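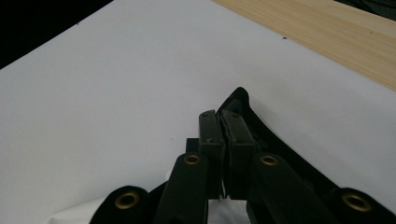

How many items should a main menu have? Five or six for most small business sites, and anything past seven goes in the footer or gets merged.

Filed under: Course Notes / Menus & Headers

Session notes 3/2/26, typed up fast. Slides from Rodica Sima, corrections from Delia Cozma.

Start with the Flutar site, the one everybody opened in class. Eleven top level links. Three of them go to pages with one paragraph each. "Our Story", "About", "Team" – same page really. Merge. Put the old addresses on redirects before you delete anything, not after.

Order of links:
- what they sell, first
- prices or booking, second
- contact goes last on the right, people look for it there
- blog only if it is being updated. The Bomell blog stopped last June, so footer

Label wording. Use the visitor's word. Bomell calls its quote form "Start a Conversation". Change to "Get a quote". Short labels also save you when the menu wraps on a tablet. 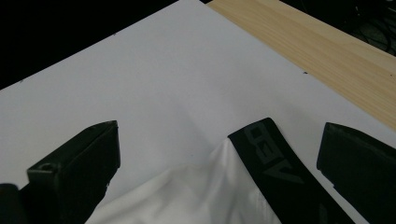
Fig. 2. White sheet laid at an angle on a light wooden tabletop.

Dropdowns. One level. If you need a second level the pages are grouped wrong. Must open on tap as well as hover, and the parent item needs to be a real link or a real button, pick one. Test with the Tab key. In the Comon theme the submenu opens off screen on narrow laptops, fix is in the header settings under Alignment, then clear the cache or you wont see it.

Sticky headers. Fine, but keep them short. Dumitrescu theme default is 14 percent of a phone screen, and with the cookie bar on top 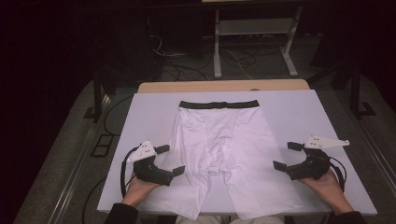
of that there is hardly any room left to read in. Shrink the logo on scroll, or let the header hide going down and come back going up. Also check your anchor links! A sticky header covers the heading you jump to. Add scroll-margin-top to the headings, same value as header height.

Mobile menu. Word "Menu" beside the icon tests better with older customers, Liviu Onu had this with his garage client. Close button in the same spot as the open button. Phone number stays outside the menu. 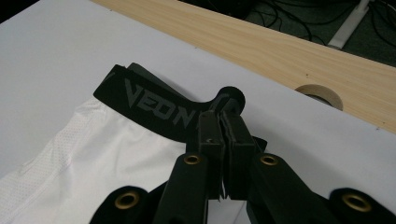
Link color in the header gets its own check, separate from body text. Most of you set the bar to black or near black and then picked gray for the links because white felt harsh. Gray is OK if it's light enough. Dark gray is how the VEON lettering is done on that black waistband, and big blocky capitals can live with it. Menu text at 14 pixels can't. Run the checker, aim for 4.5 to 1 or better, and check the hover color and the current page color too. Maricica Stoica's current page color failed and the rest passed, easy to miss.

Homework
1. List every link in your header and footer. Mark duplicates.
2. Cut the header to six or less.
3. Redirects for whatever you removed. Send me the list, old adress then new adress, one per line.
4. Tab through the whole menu with the mouse unplugged.

Questions to Roxana Surdu, room 346, or leave it in the course forum under Menus.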